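Unit 6: Demonstration by hand

Kourosh Akbari, Rimthorpe course notes

There are two common ways to show a robot a task. In remote control, the operator drives the arm from a leader device and the robot itself does the work. In demonstration by hand, a person carries the gripper to the task and the arm is left out. The reading by Viltus covers the first. These notes cover the second.

With hand-held grippers the path of each gripper has to be recovered afterward. Printed markers help here — a camera that knows the size of a pattern can work out where it is and which way it is turned.

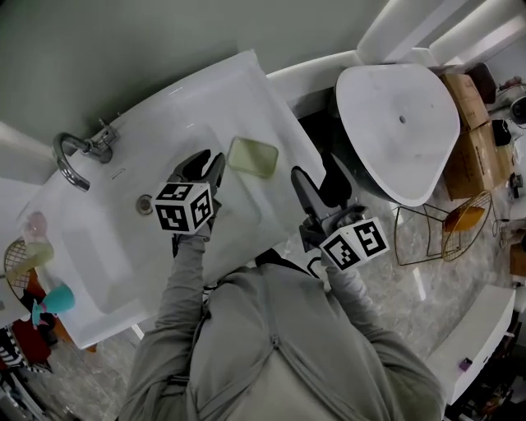
Figure 7. Two hand-held grippers at a bathroom sink, each with a marker cube on its body. A bar of soap lies in the basin.

Points to check when you record:

Keep at least one marker face in view of the camera.
Start and end each demonstration with both grippers open.
Move at a speed the arm could match. Fast wrist turns are the usual cause of rejected takes.

For the lab, each pair records 15 demonstrations of one task and labels them in Zunix. Discard failed takes, but write down why they failed — we will use the list in Unit 7.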